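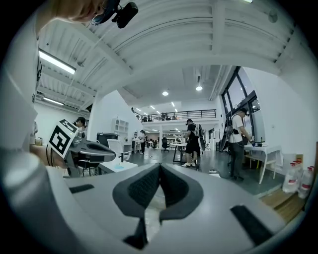

12/23/24, workshop, upper level and main floor

Lights: second fluorescent tube was humming again this morning. I asked Killian and he says it is the starter. Spare ones are in the grey cupboard, shelf 2, part no. 674. Not changed yet.

Window side: I would like to keep the white table there for small work, the daylight is much better for my eyes than the tubes. Please do not leave boxes on it. Mimoza wants blinds for the summer. Stolasa quoted $615 with fitting, Vandora did not answer.

Mezzanine: the colour of the new desk labels is wrong, Amra will reorder. Chairs should go back behind the desks at night, so the passage along the railing stays free.

To do after the holidays: starter, labels, call Vandora once more. Ask Ljubica for the shelf list.

P. Michailidis

Contact the workshop | © Valto | Back to top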